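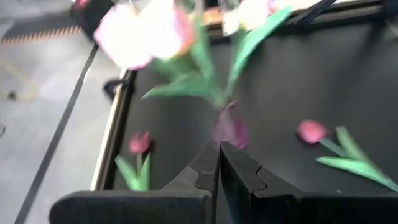 Jessie Jardine reckons the flowers are the easy part. It's letting go of the controls that takes practice, she told us, and most people squeeze too hard the first day.

12 August 2025 - Quick one from Skornivbridge, where Nornell has been teaching its arm to handle tulips. Artificial ones, pink mostly. A person drives the arm by remote control, does the job start to finish, then does it again. And again. The recordings go into the training set for Bustos, the firm's in-house software, which is meant to pick up the task from the examples.

The count stood at 107 runs when we left. Roughly 13 of those get thrown out, Jardine said, mostly for hesitating halfway. A slow run is fine, a run where the operator changes thier mind is not.
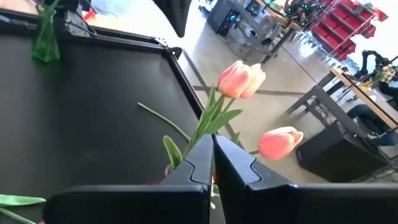

Tulips in the gripper at Nornell, Skornivbridge.

Two operators share the work, three hours each, then swap. Stems are the headache. They slide over each other and a grab meant for one can bring up a neighbor. Those runs stay in if the operator sorts it out cleanly.

No word on when Bustos gets to try it without a person driving. A demo is pencilled in for November at the Raluletti hall, details to folow. Entry free, doors at the side.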